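Guide Overview Bench Set-up Recording Training Export Support

Divau Manual > Bin Picking > Recording Your First Grasps

4. Recording a session

By now you've got the arm homed and the Divau recorder talking to it. I like to do this bit with a coffee in hand, because the first hour is mostly watching and resetting.

4.1 Clamp the bin to the table before anything else. Mine crept sideways all through my first session and I had to bin the lot (sorry!).

4.2 Tip the blocks in. Don't arrange them – a messy start is what the model needs to see. If one ends up propped against a wall, leave it there.

4.3 Choose New Session, type a name and set the attempt count to 100. The default is 400, and that's a long afternoon.

4.4 Press Start and let the arm make its first try at slow speed.

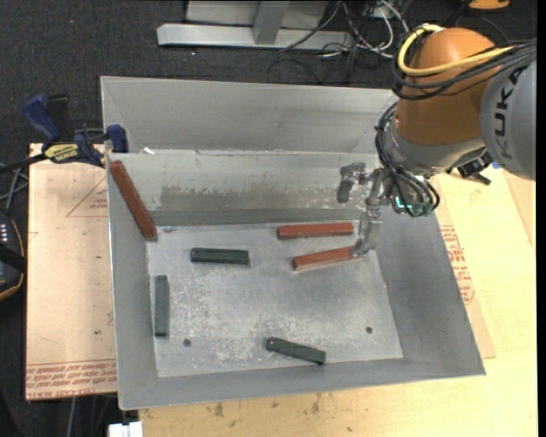 Fig. 16. Gripper at a red block, with one more leaning in the far corner.

4.5 After each attempt, mark it Good or Miss. Please keep the misses! I used to delete them, and my model got very sure of itself and very bad at corners.

4.6 Every so often, pause and stir the blocks by hand.

CAUTION: Hit Pause and wait for the recorder to show HELD before you reach into the bin.

Note: a scratched-up bin floor is fine to record on. Swapping to a shiny new bin halfway through a session isn't, so start a fresh one if you have to change it.

4.7 Choose Save and Close. Roughly 16 minutes later the session shows up in your Pevadau folder, ready for section 5.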